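Reading notes, March
Shared notebook, book conservation bench and reading group file
Job: Avari, The Salt Ledger, reading copy and repair copy

Started the re-read at 7:40 on the train and had part one done by the time I got in. Writing this up while it is fresh. Csenge Takács has the other copy and will add her notes below mine or on her own page. Please do not write between my lines again.

Two copies in hand:
Copy A, Bondwood Press first paperback, glued spine, text block split near the end of part one. Readable but shedding.
Copy B, Bondwood hardcover reissue, sewn, sound. New introduction by Kalogeropoulos, eleven pages, unsigned at the end but credited on the title page.

I read from B and checked against A wherever the wording felt different from what I remembered. Botond Kocsis claimed last month that the reissue was a straight reprint. It isn't.

Differences so far:
Chapter 3. The ferry scene loses its last paragraph in B. In A, Vullen turns back to look at the customs shed and we get the line about the lamp. In B the chapter stops at the rope. I prefer B. The lamp line explains something the reader has already worked out.
Chapter 5. The name of the harbor street changes spelling in B and keeps the new spelling after that. In A both spellings occur, so this looks like a correction.
Chapter 9. The letter is set in italics in A and in plain type with an indent in B. No change in wording that I can find. The indent is easier on the eyes over six pages.
Chapter 10. One full exchange between Vullen and the pilot is new in B. Four lines. It makes the pilot less of a mystery later, and I am not sure that is a gain.
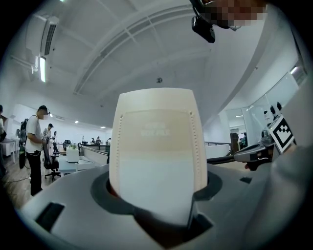 The introduction claims the author made no changes after first publication. Either Kalogeropoulos did not compare the texts or the changes were made by an editor at Bondwood. There is no note on the text in either copy. The copyright page of B says only "reset." I have drafted a query to the publisher and will send it when Csenge has confirmed the chapter 10 lines against her copy.

On the book itself. First read was years ago and I had it down as a mystery with slow patches. On second reading the mystery is a small part of it. Vullen is told in chapter 2 who altered the ledger and does not take it in. The next eight chapters are spent watching him collect evidence for something he has already heard. I missed that completely the first time. The remark is made by a minor character during a meal and the paragraph moves on to the soup.

The prose is plain. Short declarative sentences, few adjectives, dialogue tags kept to "said." It gets monotonous in the warehouse chapters (6 and 7), where the inventory lists run long. I skimmed one of them both times. Botond says the lists carry clues. I went back and checked chapter 6 line by line and found one, the repeated weight. Nothing in 7.

Part two drops Vullen for forty pages and moves to his sister. This is the best section. She is angry, organized and funny, and the book picks up speed as soon as she is in the room. Avari then puts her on a boat and we hear about her only through letters. A poor decision. Csenge disagrees and thinks the letters are the point of the novel. We can settle it at the group.

The ending holds up. No reveal scene, no confession. Vullen signs the ledger and goes home. I would have cut the last page and a half, which gives us the weather.

Length check for the group: both copies break into two parts, and part one is the longer. A slow reader should allow two weeks.

Repair notes, copy A:
Spine adhesive is brittle and comes away in flakes. Text block has separated cleanly at the split, with no torn leaves on either side. Nine leaves loose behind it, all present and in order. Cover is attached at the front only. Corners soft. Old price sticker on the back, left alone for now.

Plan is to clean off the old adhesive dry, fan-glue the block, line with thin paper and put the original cover back on. No trimming. The inner margins are narrow already and the gutter in chapter 9 is hard to read as it stands.

Steps, in order:

1. Collate A against B before any glue goes on. Mark differences on a slip, never on the page.

2. Remove loose leaves and keep them flat under a light board.

3. Clean the spine. Stop if the fold lifts.

4. Fan-glue, both directions, thin coats. Leave overnight under weight.
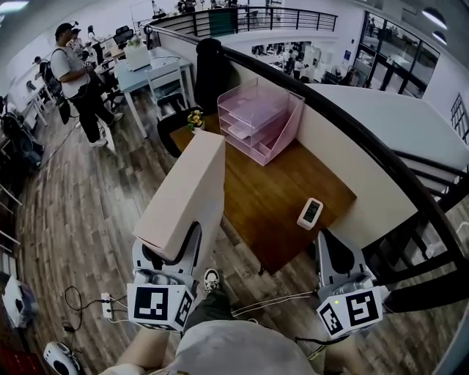

5. Line the spine. Check that the block opens flat at chapter 9 before the cover goes on.

6. Reattach cover. Press again.

7. Return to the group shelf with a slip stating which text it is, so that people stop arguing about the lamp.

Open items:
Chapter 10 lines, Csenge to confirm.
Chapters 11 to the end not yet collated.
Query to Bondwood, drafted, not sent.
Botond has the bone folder. I need it for step 5.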